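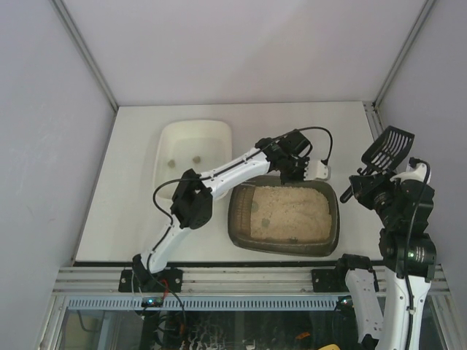
**Issue 13**

Teleoperation cell, litter scooping task. Inspection before demonstration recording.
Site: Trukham, bay 2. Inspector: Marisol Palacios. Date: September 13, 2025.
Procedure: Larness cell checklist, issue 13. Replaces issue 12, which had no section on litter.

Mark each line OK, FIX or N/A. A FIX in section 1 or 2 stops recording. A FIX in section 3 may be cleared by the operator.

## 1. Frame and mounting

- [x] **1.1** Both mounting plates tight on the front rail. OK.
- [x] **1.2** Corner posts secure, no play when pushed by hand. OK.
- [x] **1.3** Platform level and flat. OK. Wiped down before the check.
- [ ] **1.4** Vent slots at the front clear. FIX. Litter dust in the slots at the right end. Vacuumed and rechecked, now clear.

## 2. Arms and cables

- [x] **2.1** Green indicators lit on both arms with power on. OK.
- [x] **2.2** Gripper cable, left arm. The loop must not touch the litter or catch on the elbow at full reach. OK at full reach. Close to the elbow when the arm is folded; look again in October.
- [x] **2.3** Cable along the right arm, no chafing. OK.
- [ ] **2.4** Wiring at the left base tied back. FIX. One tie missing. Replaced.
- [x] **2.5** Emergency stop at the operator seat halts both arms. Tested three times, OK.
- [x] **2.6** Speed limit under remote control set to Mocanu profile B. OK.
- [x] **2.7** Loss of operator signal: arms hold position and the gripper stays closed. OK.

## 3. Task setup

- [x] **3.1** Scoop handle clamped in the right gripper, no slip when pulled lightly. OK.
- [x] **3.2** Litter box and white tray in their start positions, tray at the back left. OK.
- [x] **3.3** Litter depth below the rim on all sides. OK. It heaps toward the back after a few runs. Level it by hand with the arms disabled.
- [ ] **3.4** Clumps placed as on the session sheet. FIX. Sheet was from the earlier layout. New sheet printed.
- [x] **3.5** Arms do not meet when both reach over the box. OK at profile B. Not tested at higher speed.

## 4. Recording

- [x] **4.1** Kamadex logger running, joint and gripper data present for both arms. OK.
- [x] **4.2** Free space for 144 demonstrations. OK.
- [ ] **4.3** Clock offset between video and joint data within limits. FIX. Logger restarted, within limits on the second check.

## Comments

Total on the logger is 1317 demonstrations, of which over 600 were recorded with the old scoop grip. Keep those in a separate folder.

Operators should release the hand controls before anyone reaches into the cell. Disabling the arms in software is not enough; use the stop.

Result: cleared for recording. Open item: 2.2.

M. Palacios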